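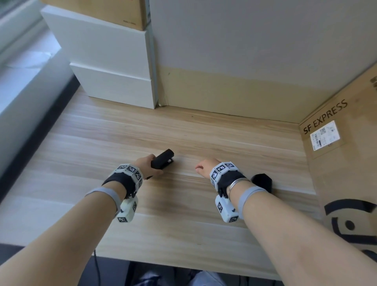

At the desk, stapler in hand.

Storage testers wanted, Hatby

Most drive reviews are written after a weekend with a fresh, empty drive and a benchmark the maker would have picked anyway. We don't put much faith in those numbers, and we would like to hire someone who doesn't either.

Hatby tests hard drives, SSDs and memory cards for people who have to buy them in bulk. We are looking for a part-time bench tester, 22 hours a week, to work on our long-run series. You would fill drives close to capacity, leave them that way, write to them for weeks and log what happens to the speed. It is slow work. Anyone hoping to unbox new toys every morning will be bored by the second Tuesday.

What the job involves

Running the Grorarham test script on up to 4 machines at once, and noticing when the script itself is wrong. It has been wrong before.

Checking claimed endurance figures against our own logs. "Up to" speeds are not accepted as results.

Writing short reports, 500 words at most, in plain English. If two drives perform the same, the report says so, even if one costs twice as much.

Filing paper. Our buyers still ask for signed printouts.

What we want from you

You should be able to swap a drive, update firmware and read a spreadsheet without help. A degree is fine, but we have met too many good testers without one to ask for it. Certificates from drive makers count for nothing here. You can't own stock in a storage company or take free samples home.

We won't promise a fast-paced environment, a family feel or a path to management. There isn't one. There is a quiet room, a decent chair and a parking space. Our test backlog stands at 340 drives.

How to apply

Send a one-page résumé and a paragraph on a published drive test you don't believe, with your reasons. Please don't pick one of ours just to flatter us, though if you have found a real mistake in the Flalomance results, we want to hear it. Letters that use the word "passionate" will be read with less patience.

Write to Mackenzie Thibodeau, Hatby Test Bench, Bouchard Building. Applications close at the end of September. Interviews include an hour at the bench, paid.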